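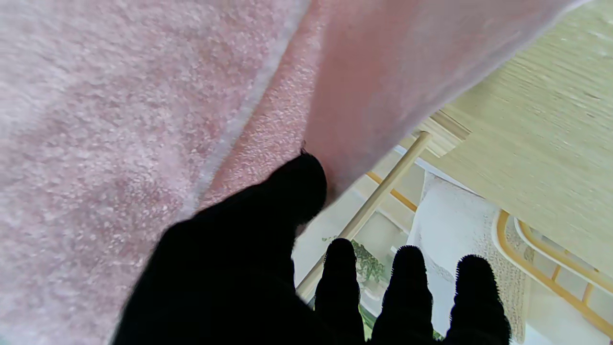
Mpho Shezi wrote back on the draft rules to say that a limit on grip force is no use for bedding, as a blanket will take far more squeeze than it will take pull. I think that's right, and it changed the order of this talk.

Slide 2. Start with the pinch. Thumb on a fold, pile against the fingertip. Say that our rule at Pillgate used to cover closing force only. Nothing on drag, nothing on loops. Pause here, people usually want to write it down.

Slide 3. The rule as it stands now. Read it out slowly:
Take soft goods at a fold where there is one. Lift clear before moving sideways. If the load on the wrist rises during a sideways move, stop and open the hand. Don't pull to free it.
Mention that "stop and open" was two separate steps until May. Merging them was Begoñe Olmedo's change.

Slide 4. Looped and fluffy fabrics. Fingertips with a rough covering hold well and also pick up fibre. We check the tips every 250 grasps and clean them by hand with the power off. Laaksonen asked for 500 and we said no — happy to argue about it in questions.

Slide 5. What's behind the cloth. A big blanket hides furniture from a wrist camera, so the arm must not plan through any space it can't see. Slow speed until the view is clear. Keep this short, Severino Ortuño covers sensing after the break.

Slide 6. Log figures. 471 grasps on blankets and throws, 13 stops under the new rule. Of those, 5 were false alarms. Don't claim a trend, the old rule wasn't logged the same way.

Slide 7. Still open: who signs off a restart in a lived-in room? The draft says the operator. Marcelino Valcárcel wants a second person. Ask for a show of hands, then go to questions.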